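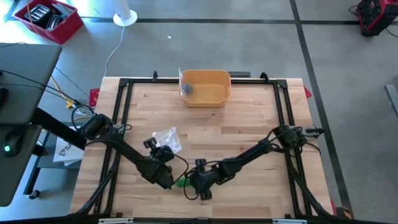
From: Niamh Ó Súilleabháin
To: Drilldale Supper Club list
Date: 2025-07-23
Subject: Re: [supper] Basque night, menu and who's cooking

Quick one, typing this on my phone between trains so sorry for the mess.

Oratile Lekota wrote:
> Are we still doing the salt cod? My vote is yes but somebody has to
> soak it, and last time it went in too late and was like eating a
> beach. Also Lizelle asked if we can do a proper talk this time, ten
> minutes before the food, where the dishes come from etc. And what
> are we drinking? I can get cider from Alletti but need to order
> this week.
> Oratile

Yes to the cod. I'll soak it myself, starting two days ahead, water changed every 8 hours. Elmarie has the big fridge so it lives at hers, if that's still ok Elmarie??

Yes to the talk too. Siyabonga spent a month in San Sebastián one December and came back impossible about it, so he gets the ten minutes. Please not the whole history of the fishing fleet. I'd love to hear about the cooking societies though, and why everybody puts peppers in everything.

Cider: 16 bottles. Dry, not the sweet stuff. If Alletti only has the sweet, get white wine and we'll live.
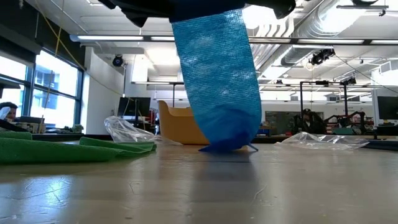
Blue sheet and green cloth on the table.

Menu as it stands, shout if you hate it:

1. Pintxos on sticks. Anchovy, olive, green pepper. Lizelle. Buy the good anchovies from Metwally, the cheap ones fall apart.

2. Salt cod with garlic and oil. Me. Needs constant shaking of the pan for the sauce so dont talk to me while its on.
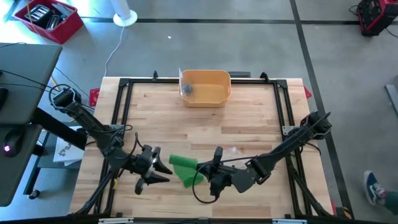 3. White beans with cabbage. Elmarie. Her recipe says 4 hours, start early. Can be made the day before, probly better for it.

4. Burnt cheesecake. Oratile. Take it out while the middle still wobbles, last one was lovely but a bit solid.

Radarero have the hall from six so we can get in to set up then, food at half seven. I still need somebody with a car for the plates. And tell me about allergies NOW, not at the door. I know about Siyabonga and shellfish.

Train's here, more tonight

Niamh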